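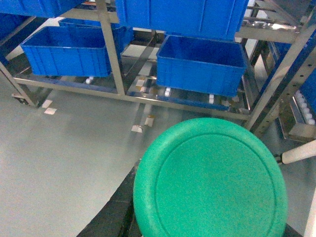 Notebook, 7/1/23: romance shelf, reading notes and repairs

Quiet Saturday in the bindery room, so I got through more than I expected (and drank far too much tea doing it).

Finished The Hirbridge Letters at last, all 82 short chapters of it. I know a couple of you bounced off the opening, and I did too the first time, back in November. It helps a lot to have read the earlier one, Moldovan Summer, where the sisters fall out over the inn. Without that, the big scene on the ferry just looks like two people being rude to each other! With it, I cried on page 90 and had to put the book down for a bit. The hero is a widowed clockmaker and very dear, though he does go on about springs. I'd call it a B plus, maybe an A minus if the ending holds up when I go back to it.

Now, the actual copy. The spine had split right at the ferry scene, so somebody else loved it too. I ran a thin line of PVA down the hinge with a knitting needle, put waxed paper on both sides, and left it under the press. Don't open it before Monday, please, however tempted you are. Accession number is 1681 and the slip is in the front pocket. 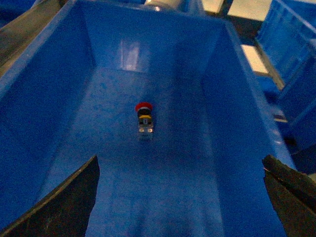 Also started on the Zanari paperbacks, the ones with the foil titles. The glue Zanari used in those years goes brittle as toffee, and two of them shed pages while I was only checking the copyright date. I tried the double-fan method on number 3486 and it came out nicely, a little fat at the spine but it opens flat, and I'm quite proud of it. The other one I've tied up with cotton tape until I feel braver.

Gorkau question, still open: is the duke in book four the same man as the younger brother in book one? The eye color changes and so does the name of his horse. I think it's him and the author forgot, but I'd love to hear a better theory, so pencil it in the margin here if you have one.

To do next time: trim the 3486 cover, order more waxed paper, find out whether the Gorkau books had a second printing with the horse corrected. And reread the ferry scene, purely to check the hinge.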